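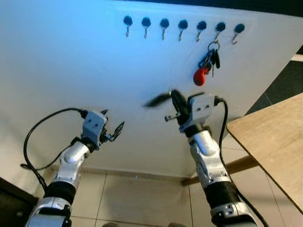

Who may apply to the Trandell Student Manipulation Project?

Any student enrolled at Trandell who has completed one term of programming may apply. Experience with robots is not required, and applicants from outside the engineering departments are welcome.

Call for Participants
Posted 2021-02-19

The Trandell Student Manipulation Project invites applications for 10 student positions. The project teaches a two-arm robot to handle ordinary household objects at a wall panel fitted with hooks. Participants operate the arms, record trials, label the recordings, and train and test the resulting control programs. The term's work leads to the Urno Cup, a contest for student teams held in July.

Positions

Operators guide the two arms through assigned tasks, among them placing items on a named hook and removing them. Operators work in pairs and complete four hours of supervised practice before recording on their own.

Data reviewers check each recording against the task sheet, mark failed grasps and drops, and return unclear trials to the operators with a written note.

Software members maintain the training code and the Plendeo logging tool. Applicants for these positions should be comfortable with Python and with a Linux command line.

Time and Credit

Participants commit to five hours per week, including one group meeting. Two units of elective credit are available on approval by the student's adviser. The positions are unpaid. Travel to the Urno Cup is covered for members of the competing team, which is chosen from among the participants by the faculty supervisor.

Safety

All participants must complete the laboratory safety course before their first session. Long hair must be tied back, and loose sleeves and lanyards are not permitted within reach of the arms.

How to Apply

Submit a one-page letter stating the position sought, a current transcript, and the name of one instructor willing to serve as a reference. Letters may be left at the project office, Room 408, Kuzmenko Hall, or sent through the student portal. Applicants may list a second choice of position.

Questions about the work should be directed to Khang Doãn, faculty supervisor. Questions about credit should be directed to Diệp Hồ in the registrar's office.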